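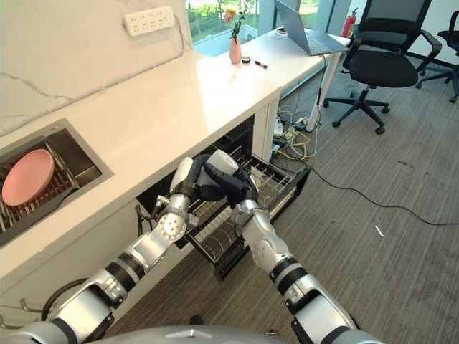 Figure 1. Both grippers at the rack, with a white cylindrical object between them.

Project report: Unloading the Dishwasher, Slowly
Brisa Orozco, Ivbridge robotics project course

1. What we set out to do

Our proposal promised a robot that would unload a dishwasher and put everything away. By March the proposal had been revised twice and "everything" had become "cups." Our team of 4 would like it noted that cups are most of what anyone in the building uses.

The task has three stages: find the cup in the pulled-out rack, get it clear of the tines, and set it on the counter right side up. We taught it by driving the arms ourselves and recording the results, then training a policy we named Nolto, after a long argument that could have been spent on debugging.

2. Data

We recorded 2,665 attempts. After throwing out dropped cups, frozen logs and one afternoon when the left and right arms were swapped in the config file, 1,278 were left for training. Losing that much hurt. Training on it anyway, as we did the first time, hurt more.

The rack is the hard part. Black wire tines against a dark cabinet opening give the depth estimate very little to work with, and a white cup under a white counter is not much kinder. We ended up using both arms, one to steady and one to lift, which made the driving harder and the grasps better. 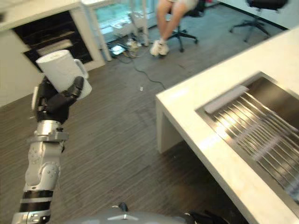
Figure 2. Mug held from the side, handle projecting toward the right.

3. Handles

Plain cups can be grabbed at any angle. Mugs have opinions. A side grasp works if the fingers close on the body and leave the handle free, so we labeled handle direction by hand for every mug recording — a job that was shared equally in the plan and less equally in life.

Tilt matters too. The placing stage assumes the cup is upright, and a leaning mug lands on its rim. We added a wrist correction before the arm moves over the counter. It helps with small angles and makes large ones worse.

4. Still to do

Plates. The lower rack. A stop condition that doesn't depend on somebody yelling. The code is in the Stonden folder on the course drive, and the wrist correction has its own readme, which should be read before changing any signs.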